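Kevach review: three months with a grasp-correction method that lives up to most of its paper

I don't usually review research code. I review grippers and cheap force sensors, and once a very bad label printer. But enough people have asked me about Kevach since the preprint went round that I figured I'd write up what it's been like to live with, from December until now, on our arm and our bench.

Quick version for the impatient: Kevach sits on top of a grasping policy you've already trained and nudges the last few centimetres of the approach. You give it short correction clips (you grab the arm, push it where it should've gone, let go) and it learns a small residual from those. No retraining the big model, no overnight job, no begging for cluster time. I was sceptical. I've been burned by residual methods before, mostly by ones that behave beautifully until you change the tablecloth.

Setup took me an afternoon and a fair bit of swearing. The install docs assume you're using the authors' own logging tool, Hulloter, and if you aren't, you'll be writing a converter. Mine's ugly but it works. Yvette Fehr, who shares the lab with me, got hers going in an hour, and I've decided not to ask how.

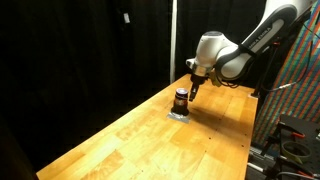
Where Kevach earns its keep is the final approach on small, shiny things. Our base policy is fine with boxes and mugs, but it has always been hopeless at judging height on anything with a reflective top. It either stops short and closes on air or comes down too far and clips the rim. So jars with metallic lids became my main test, and I made it meaner by putting a square of silver under the jar, like the one on the bench there, so there'd be glare coming from below as well. With the fingers pointing straight down and hovering that close to the lid, a few millimetres of error is your whole budget.

I ran 760 grasps with the base policy alone and another 760 with Kevach switched on, same objects, same lights. The base policy missed 37 per cent of them. With 36 correction clips, Kevach brought that down to 12. I'm really pleased with that! The paper claims a bigger drop, but their objects are matte and mostly cube-shaped, and I'd take my number over theirs for anyone working with real kitchen clutter.

The behaviour of the thing is nice too. It slows a touch before the correction kicks in, and you get a readout of how much it's overriding the original policy, so you can see when it's fighting. Shu-fen Huang spotted that the override climbs well before a miss, and we now use it as a cheap abort signal – probably my favourite part, and it's barely mentioned in the appendix.

Now the grumbles. It forgets. Add clips for a new object and the old ones get a bit worse, and the replay setting that's supposed to fix this made no difference I could measure. It also hates a moved camera. I shifted ours by the width of my thumb and had to record a fresh batch of clips, which put me in a foul mood for the rest of the day. And the config file is a maze, with two different settings both called "gain".

I tried Zano as well, the obvious competitor. Zano copes better with the camera moving but wants far more demonstrations, and I ran out of patience before I ran out of jars.

Four stars out of five from me. If you've got a policy that nearly works and an afternoon to spare, give it a go, and set the correction limit lower than the default before you let it anywhere near glass.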